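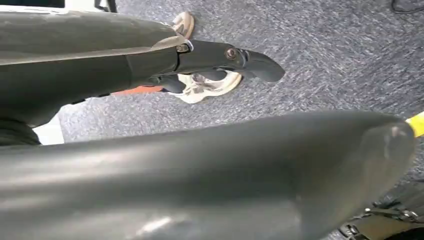

Hex-headed bolt, slightly worn

STIKBERG OPEN CHARTER LEAGUE
Minutes of the regular meeting, 7/12/25
Held at the Wihongi Road hall, upstairs room

Called to order at 7:10 p.m. by the chair, the delay being due to a discussion of whether we had a quorum, which could not be settled until we had called the meeting to order. Seventeen members present. Quorum declared.

1. Previous minutes

Approved with two corrections. "Tyrannical" in item 4 was changed to "unhelpful" at the request of the member who said it. The word "unanimous" was struck from item 6, two members having now remembered voting no.

2. Charter rewrite, closed sessions

The town has released its draft charter. It runs to 69 pages. Members who had read all of it were asked to raise a hand, and the chair thanked both of them.

Discussion centered on Section 4, which lets the town council go into closed session for personnel, litigation, land purchases, and "matters of comparable sensitivity." Several members wanted to know what those last four words cover. The reader of the draft nearest the window said they cover whatever the council is embarrassed about that month. The other reader thought this unfair and pointed to Section 4(c), which requires the council to state the general subject before closing the doors. It was observed that the general subject given in January was "business."

A member who has attended these meetings since before the new carpet argued that a republic can survive a good many bad decisions made in public but very few made in a back room. There was applause. The same member then spoke for a while on the Articles of Confederation and was thanked.

Moved and seconded: that the League ask the council to delete "matters of comparable sensitivity" and to record closed sessions, the recordings to be released when the matter is finished. An amendment to add "or in five years, whichever comes first" was accepted as friendly. Carried, 14 to 2, with one abstention from a member who objects to friendly amendments.

3. Woltell records portal

The town has moved its public records requests to an online portal run by Woltell. A member reported on trying it. A request for the council's travel receipts was acknowledged right away, then reclassified as a pothole complaint, then closed as resolved. The member has driven past the location given and says there is still a pothole.

The portal charges a $35 "retrieval fee" for documents that used to be in a binder at the front counter. The binder is still at the counter. The clerk's office will let you look at it but has been told not to mention it.

Opinion was divided. Some members feel that charging for public papers is wrong at any price. Others would put up with a fee if something were retrieved. It was agreed to send a letter asking where in the town code the fee is authorized, and to ask on paper, in person, at the counter.

4. Stirnent bulletin

Our monthly bulletin, the Stirnent, is late. It has been late since the move to email, which was supposed to fix this. The editor asks that articles be kept to one page and that authors stop using the Founders to settle arguments about leaf pickup. Three submissions are on hand for the next number, all of them replies to a letter we did not print.

A proposal to print the letter so that the replies make sense was tabled - the letter can't be found.

5. Candidate forum

The council race has four candidates for two seats. Three have said they will come to our forum. The fourth has asked for the questions in advance, in writing, and for them not to be shared. The secretary was told to reply politely and to decline. Format as last time: two minutes per answer, one minute to respond, and up to 17 questions from the floor, written on cards. Cards that are speeches will be returned to their authors.

The kitchen timer used last time rang during the pledge. A different timer will be found.

6. Other business

The hall wants the chairs stacked in sixes and not in tens. Noted without enthusiasm.

A member asked if the League has a position on daylight saving time. It does not. A motion to adopt one died for lack of a second, though it was discussed for longer than item 3.

To do before the next meeting:
Letter to council on Section 4 - secretary
Fee letter, delivered by hand - chair
Cards, pencils, timer - forum group
Missing letter to the Stirnent - whoever has it

Adjourned 9:05 p.m. Discussion of the Articles of Confederation continued in the parking lot and is not part of these minutes.

Respectfully submitted,
The Secretary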